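3.2 Refill habits in shared households

Kyriakidis logged 139 households in Farkport that bought cleaning liquid in bottles, and 37 of them switched to refills by August.

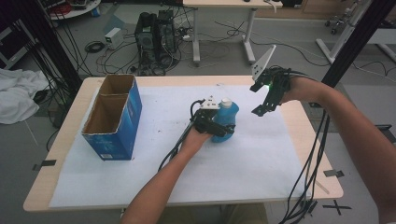
Switching was most common where one person did all the shopping. In shared homes the old bottle was often thrown out before a refill was bought - a pattern Tsakiris also found in Drillcombe.

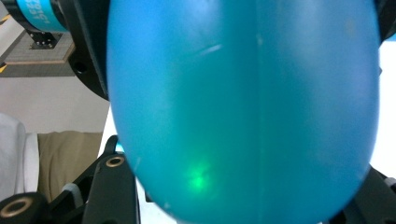
Price had a weaker effect than we expected. Households living within 700 meters of a refill shop switched more often, whatever they paid per liter. Figure 4 plots distance against the month of the first refill.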